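22nd September, Pluddale house, virtual walkthrough and listing prep

Picked up where we left off in July. The floor plan from Mussa came in overnight and loads properly now. Room names are right apart from the morning room, which is still down as "bedroom 5". Changed it by hand in our copy and sent them a note.

Checked the plan against the tape measurements. The kitchen is fine. The hall is 126 mm too narrow in the plan, so either the tape was held against the skirting or the wall was drawn double thickness. Need to measure again on the next visit. Not publishing room sizes until then.

Kitchen model opened in Floltex first thing. Fridge door set to open, interior light left as it was.

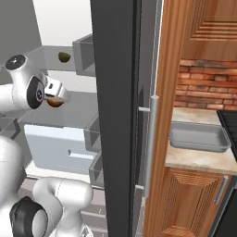

Kitchen model, fridge open, arm holding a small round brown item.

Load time for the full ground floor was 20 seconds on the office laptop, which is too long for someone clicking through from a listing. Most of it is the garden. The hedge alone has more detail than the whole upstairs. Asked for a lighter version, and in the meantime turned the garden off and put a plain lawn in.

Draft text for the listing is half done. Took out "gourmet" and "spacious", kept the utility room and the south-facing deck. The seller wants the hot tub mentioned but hasn't said whether it stays. Left a gap for it.
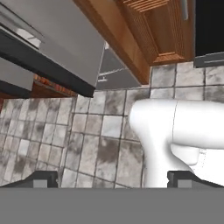 Service charge for the shared drive is 900 a year according to the seller's form, but the Pedberg office has an older figure on file. Rang them, no answer, will try again after lunch.

After lunch: got through. The form is right, the old figure was from before the resurfacing. Updated the file.

Still to do:
Measure hall again.
Stairs: handrail missing in the walkthrough, present on the plan.
Ask about hot tub.
Swap in the light garden when it arrives and time the load again.
Check the walkthrough on a phone, both ways up.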